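The Table Is Still Not Set
3 March 2024

I have been promised a robot that does the dishes since I was 9 years old, and I would like it noted that I am now well past 40 and my hands still smell of lemon soap. In that time I have been given a phone that knows my face, a doorbell that sends me mail, and a vacuum that eats one sock a month. The vacuum is called a robot on the box. So is my cousin's lawn mower. Neither of them can pick up a fork.

Last July a company called Gurkton put out a video of a machine clearing a kitchen. It ran for 11 seconds and my brother-in-law sent it to me with the words "you're out of a job." I watched it several times. The machine took a mug from a counter and put it in a sink. There was one mug. The counter was as clean as an operating room, and the small print said the video was sped up. I have a teenager who works at the same pace with no speeding up at all, though I grant you he has to be asked more than once.

What I want from a household machine is dull. I want it to set the table, clear the table and wipe the table. I don't need it to dance, and I don't need it to do a backflip in a parking lot. Most of housework is putting a thing down in the right place and then letting go of it, and letting go turns out to be harder than it sounds when your hand has two fingers and neither one bends.

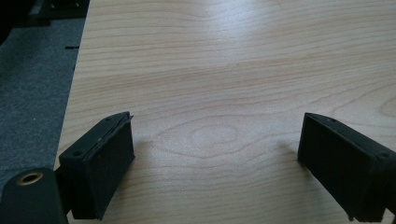
Two fingers, one tabletop, nothing in between yet.

A person reaching for a plate does a dozen clever things before breakfast without noticing. You slide it a little to get your thumb under the rim. You feel that it is heavier than the other one. You know that the bright patch on the wood is only the light from the window, so you don't try to pick it up. A machine has to get each of these from somewhere, and the somewhere is mostly us. The current fashion is to have people do chores while holding a pair of grippers, over and over, with cameras recording, until there is enough of it for a computer to find the pattern. So the first thing the age of automation has produced is a new kind of job setting the table.

I don't say this to sneer. I think it's the most sensible idea the field has had in years, and it's a good deal more modest than the advertising. The people at Grondgate, whose newsletter I read so that you don't have to, used to write about "the end of chores." Lately they write about rims and edges. One issue spent 11 paragraphs on how to lower a plate without a clunk, and I trusted them more after reading it than I had in all the time before.

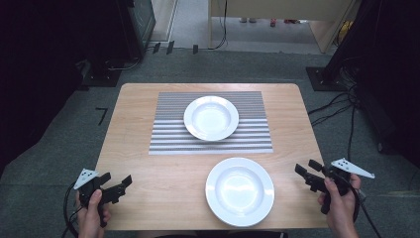
Consider what the job asks for. A plate goes on a mat, near the middle, right side up. Any six-year-old can do it, and will do it badly, and you'll fix it without thinking. But "near the middle" is the kind of instruction that makes an engineer put down his coffee. How near? Does it matter if the mat is crooked? What if there's a second plate and only the one mat? My family has argued over smaller points than these, and we all went to school.

Then there's the matter of everything that isn't the plate. Harent, which makes a kitchen arm called the Yau, will sell you one for the price of a decent used car, and the manual asks for a clear surface and even lighting. I have never had a clear surface. On a normal evening ours holds the mail, a charger, somebody's homework and a cat who believes she was there first. If I could clear all that off before the arm got started, I'd have done most of the work, and the plates would be the fun part.

My guess, for what it costs you, is that the factory gets there well ahead of the kitchen. A shop floor can be made to hold still. Parts come in the same way up, the bench stays where it was bolted, and whoever runs the line has good reason to keep the cat out. My house can't be bolted down. I've looked into it.

So, can machines do the chores yet? Some of them, slowly, on a good day, with the right plate. I'd let one practice on my table any evening it likes, provided it brings its own dishes. Meanwhile the sink is full, and my brother-in-law is coming on the holiday weekend, and I intend to hand him a towel.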